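Para el trabajo de noviembre elegí el comedor Marti, donde Nitutum quiere automatizar el repaso de la vajilla – me pasé 12 turnos mirando manos, ¡y encantada! 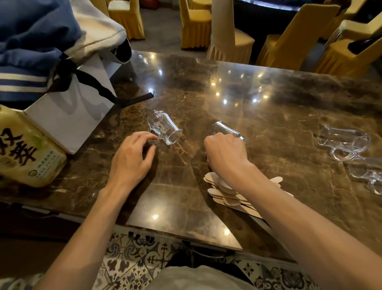 Kilian Fankhauser opina que el brazo no quita trabajo, que lo cambia de sitio: ahora alguien tiene que vigilarlo.

Guardar sigue siendo cosa de personas, y ahí se charla.

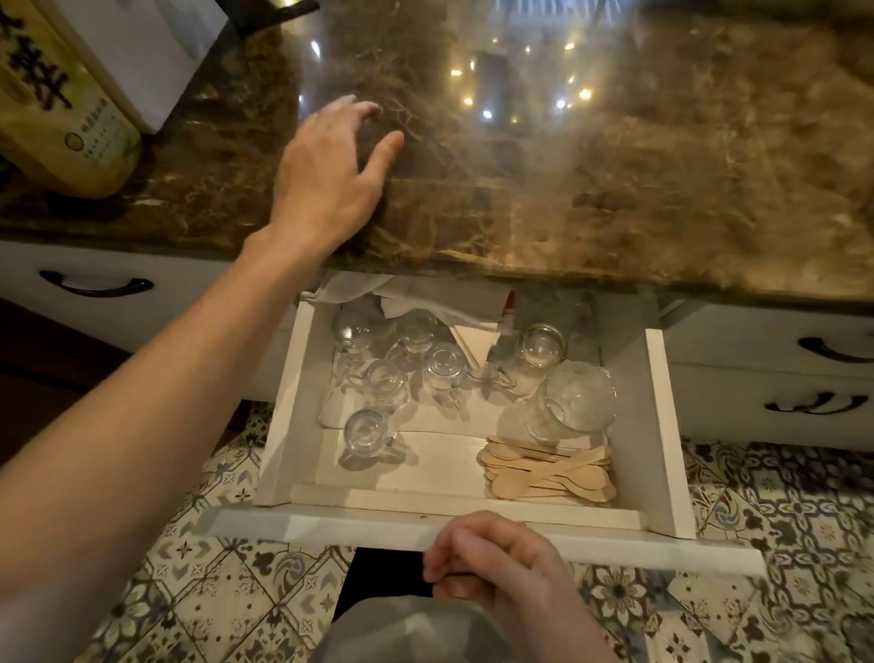
Fig. 2. Cajón con vasos y cucharas

Con el brazo habrá menos charla, me temo.

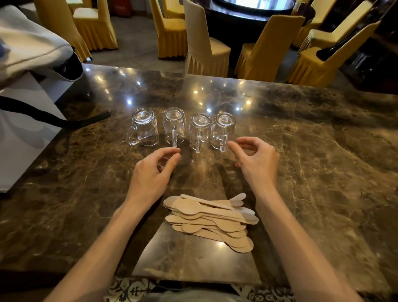 Fig. 3. Tazas en fila

Relacionados
Trultex y los turnos
Visita a Stestach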